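FOR IMMEDIATE RELEASE

Flidico Opens Odds and Ends Counter at Iltwood Store

Household pieces too small or too mixed for the regular shelves now have their own department

ILTWOOD, October. Flidico, the secondhand household goods store on Salazar Street, has opened a counter for single items and small leftovers that arrive with larger donations. The Odds and Ends Counter is at the back of the store, next to the kitchenware aisle, and is open during all regular store hours.

Flidico takes in furniture, dishes, linens, tools and toys from homes in Iltwood and the towns nearby. Most donations come in boxes packed by the donor, and most boxes have a layer at the bottom that does not fit any department. Until this fall, those pieces were held in the back room and sold by the bag twice a year.

"A box marked 'kitchen' might have plates on top and then a sewing spool, a dish cloth and part of a toy underneath," said Precious Mofokeng, store manager. "We were pricing the plates the same day and leaving the rest for months. People kept asking for exactly that kind of thing, so we moved it out front."

Over the summer, staff went through the stored boxes and recorded 1,971 separate pieces. Of those, 200 were matched with something already on the sales floor, such as a lid with its pot or a remote with its radio. The rest went to the new counter or to recycling.

How the counter works

Items are sorted in metal bins before they are priced. Each bin is tipped out from a donation box and left mixed for the first look, so that parts that belong together are not separated too early. A sorter then divides the contents among 13 trays. The trays are labeled by use, including sewing, desk, bath, hardware, toys and cloth. Anything a sorter cannot name goes into a tray marked "Ask," which customers are welcome to look through.

Cloth items are unfolded, checked for holes and washed before sale. Metal parts are wiped down. Anything with a cord is tested by staff before it is put out. Broken glass, opened cosmetics and medicines are not accepted and are removed at the door.

Most pieces at the counter cost one dollar or less. Customers may also fill a small paper bag for four dollars. Teachers can bring a school ID and take one free bag each month for classroom use.

Changes for donors

Donors do not need to sort small items before dropping them off. Flidico asks that loose pieces be placed in one bag or box and kept apart from anything breakable. Screws, hooks and brackets that belong to a piece of furniture should be taped to it in an envelope. The store has 1,000 envelopes printed for this purpose, and they are free at the drop-off door.

"The envelope saves a bed frame," Mofokeng said. "We get good frames with no bolts, and the bolts come in later with somebody's saucepans. If they are taped on, we can sell the bed that afternoon."

The drop-off door is on the parking lot side of the building. Donations are taken from 9 a.m. to 4 p.m. Large furniture still needs an appointment, which can be made at the front desk or by phone. The store cannot hold items overnight outside the door.

Storage pieces from Preltance

The shelving and trays for the counter were supplied by Preltance, a local shop fitter that closed one of its showrooms earlier this year. The shelves stand at two heights so that the lower row can be reached by children and by customers using wheelchairs. The sorting bins are used ones that Flidico already had in its back room.

The former back room space is now used for furniture repair. Chairs and small tables with loose joints are glued and clamped there before going on sale. Flidico expects to add a second workbench before the end of the year.

Swap mornings

Once a month, the counter will host a swap morning from 9 a.m. to noon. Visitors may bring up to ten small household items and take home the same number at no charge. Items left at noon stay with the store. The first swap morning will be for sewing and craft supplies, followed by kitchen tools and then toys and games. Dates are posted at the front desk.

About Flidico

Flidico sells secondhand furniture and household goods at its store on Salazar Street in Iltwood. The store accepts donations year-round and offers local delivery for furniture.

Media contact: Precious Mofokeng, store manager, Flidico, Salazar Street, Iltwood. Interviews and visits to the sorting area can be arranged through the front desk. 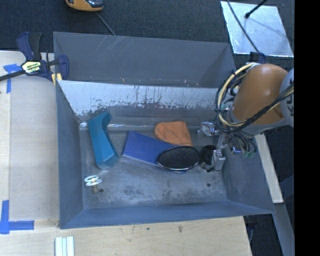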